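4.2 What people keep beside the bed

I'll admit the bedside chapter was the one I looked forward to most. Kitchens get all the attention in studies of household storage, and the poor nightstand is usually folded into "other bedroom furniture" and forgotten. So when Hugo Calvo and I started our visits in Sterkville in July, we gave it a page of its own in the notebook. We saw 65 bedrooms in all, and I asked everybody the same opening question: what's in the drawer, and when did you last see the bottom of it?

People laughed, mostly. Then they pulled the drawer open and started talking (some of them for a very long time!). Chargers for phones they no longer owned, a single earring, cough drops, instruction booklets. One man in the Premlow apartments had kept every birthday card since his wedding. Our full list of drawer contents ran to 1,550 items, and Table 6 gives the breakdown by type. 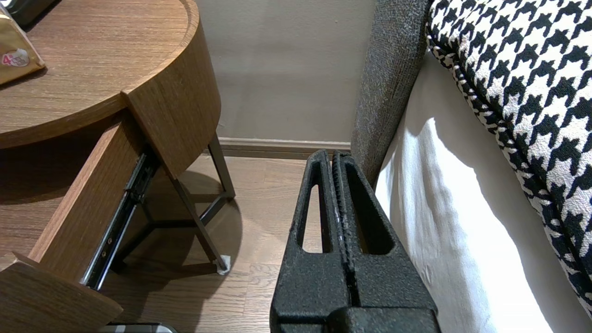 Figure 7. Round nightstand with its drawer open, next to the bed.

The top of the nightstand was a different story. Things up there were in use, or at least people meant to use them soon, and they moved around from one visit to the next. Trinidad Arroyo, who coded the second round of interviews, came up with the name "waiting things" for snacks, packages and unread mail that land on top and sit there until somebody decides about them. I liked the term so much that we went back and recoded the first 12 interviews with it.

Shape mattered more than I expected. Owners of round tops complained that stuff never lined up against the wall, and several had given up on a lamp altogether – they used the one across the room. A raised rim got nothing but praise, especially from people who reach for their glasses in the dark. Drawer slides came up too. If the drawer ran smoothly, people told us they opened it every night, and if it stuck, whatever was in there tended to stay put (see also Section 4.5 on dressers).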